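Skip to content | We use cookies to remember your settings. Accept / Manage

Review: Wastalo finger pad kit for hand-held grippers

Posted Aug 30, 2019

The Wastalo kit contains pads, pivot pins and a leaflet that folds out to the size of a tablecloth and covers one subject, which is who not to sue. We fitted it to our pair of folding grippers in April. The old pads had gone shiny and let go of anything with a sleeve.
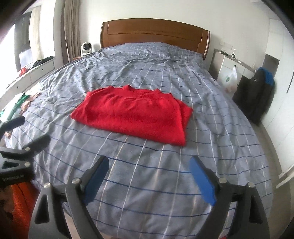
Fitting took 20 minutes a side. Peel the old pad, scrape off the glue, swear, scrape off the rest. The new pads sit square if you close the jaws on a strip of card while the glue grabs. The leaflet suggests "firm thumbs."

Then the pins. Wastalo wants them snug, a word that covered a lot of ground on our bench. Too tight and the jaws open like a church door. I ended up backing each one off a hair and checking it again after 30 folds.

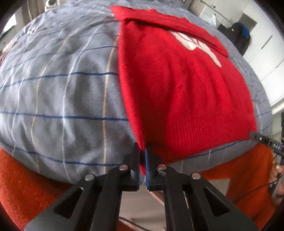 Knitwear is the real test, being stretchy, fuzzy and generally against you. Lint gets into the pad face, so wipe it down between sessions and look at the pins while you're there. I've replaced one pad since, my own fault, with a Bramwell scraper.

Four stars. The fifth is in the leaflet somewhere.

384 shares | 20 comments

Recent reviews
Vuvamberg cable clips, long-term
Bramwell scraper set
Flosedside bench lamp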